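## 4. Setting up the Dultier kitchen scale
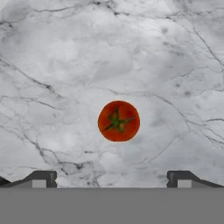 *Fig. 4: A single tomato, viewed from above.*

The box says "ready in seconds." Allow longer than that the first time.

1. Put the scale on the surface where you plan to use it. Press each corner. If it rocks, turn the rear foot until it stops.
2. Pull the plastic tab out of the battery door. The supplied batteries are meant for the store shelf and may already be weak, so keep a fresh pair handy.
3. Press ON and wait for the zero. Some units show a small minus sign first. Wait for it to clear.
4. Hold UNIT until the display shows grams. Ounces are offered too, but the rounding is coarse and we would not trust it for yeast or salt.
5. Place the 500 g check weight in the middle of the plate. If the display is off by more than one gram, go to step 6. Otherwise skip to step 7.
6. Hold ZERO and UNIT together until CAL appears, lift the weight off, wait for the zero, then put it back.
7. Weigh something ordinary, such as a tomato or an onion. Take it off, put it back, and compare the two readings.

**Note:** The "Freshness" button estimates calories from weight alone. It can't tell a tomato from a potato. Borislav Bošković got 163 calories for an empty mug — treat the number as decoration.

**Caution:** Do not load more than 2,000 g, bowl included. The display will go on showing figures past that point and they mean very little.

**Caution:** Auto-off cuts in while you are still adding flour, and the tare is lost. There is no setting to change this, whatever the leaflet claims. Write down the bowl weight before you start.

Repeat steps 5 and 6 every December, or after a drop.

*Text checked by Vasanthi Wijesinghe, 5 September 2007*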